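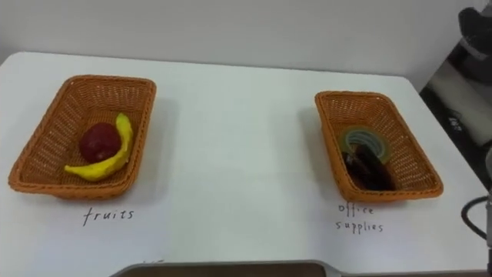

What does a town do when its only grocery store closes? Mostly, it drives.

For two years that is how people in Moltovton ate. The old store on Mill Street shut in May, and the next nearest place to buy milk was in Gounder, on the far side of the ridge. People learned to keep a cooler in the trunk. Neighbors traded lists over the phone. If you ran out of eggs on a Thursday, you waited for the weekend or you knocked on a door.

Moltovton has 635 residents. That is fewer people than most grocery chains want to see within a short walk of a store, and the town has no highway exit to make up the difference. When the owners of the Mill Street building went looking for a new tenant, the chains did not call back.

The store that opened in the end is called Flenus. It sits in the former shoe repair shop, a room so narrow that two carts can't pass. There are no carts, so this hasn't come up. Shoppers carry a hand basket or bring a tote, and most are in and out in a few minutes.

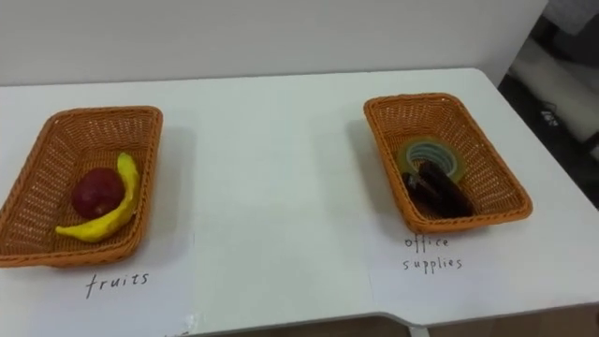
Prices run higher than in Gounder on canned goods and cereal, and close to the same on bread and milk. The people who run the store don't hide this. They buy by the case where a supermarket buys by the truckload, and the wholesaler charges a flat fee for every stop. A household doing all its shopping at Flenus would pay more. Few do. The common habit is one big trip over the ridge each month and small trips to Flenus in between.

That habit is what the store was planned around. The opening list ran to about 998 items, and it was cut within weeks. Fancy vinegar went. So did the second brand of almost everything. What stayed was flour, onions, coffee, diapers, cat food, lunch meat, and the kind of batteries that go in smoke alarms.

Where the produce comes from

Fruit and vegetables were the hardest part. A supermarket can throw out soft peaches and hardly feel it. In a shop this size, one bad crate can wipe out the week's profit on everything else in the cooler.

Flenus now orders produce twice a week in small amounts. Root vegetables and squash come from farms near Narnix, down the valley, from late summer until the ground freezes. The rest comes on the wholesaler's truck with the dry goods. Greens are sold by the handful and are usually gone by noon -- earlier in hot weather. Anything bruised is marked down after four in the afternoon, and regulars know to come then.

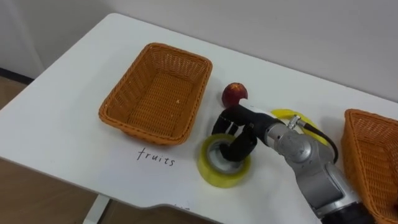 What it takes to stay open

The store needs 310 sales on a normal week to cover rent, power and wages. It missed that mark through most of its first winter. Longer evening hours helped more than any price cut did, as many people in Moltovton work in Gounder and get home after six.

The cooler is secondhand and loud, and a new one is next on the list. After that comes a ramp for the back door, where deliveries still go up three steps by hand truck.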